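Unit pricing should follow the product online

Shelf labels in large supermarkets carry a unit price, usually per 100 grams or per litre. Marketplace listings mostly do not. I think the rule should cover both, and timber and homewares as well as groceries.

In December I logged 237 listings for kitchen and workshop boards on Larkix and Fastgate. Only 28 stated a price per square metre or gave enough dimensions to work one out. Thickness was the figure most often missing – a serious gap, as it governs both volume and shipping weight.

A glued maple board with planks of unequal width can be priced by area or by volume, and the ranking of sellers changes with the choice. The label should state which one applies.
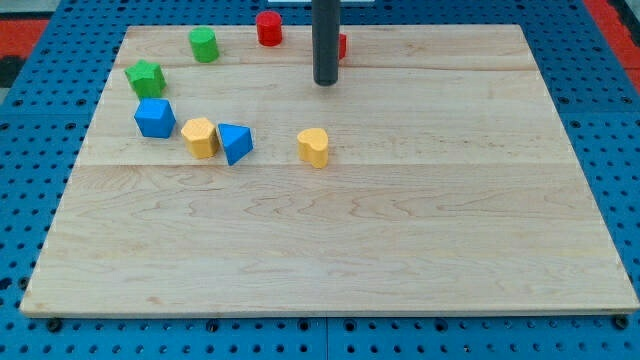 The cost objection

Tae-yang Noh, writing for the trade newsletter Fekik, argues that small sellers cannot absorb the labour of relabelling. His case study is a shop with 3,305 items. But the dimensions are already held in the freight record, and the calculation is one division per item. An exemption for catalogues under 4,000 items, which he favours, would leave out his own case study and most of the sellers I checked.

A phase-in period is reasonable. I would start with goods sold by length, area or weight, and leave assembled furniture until later.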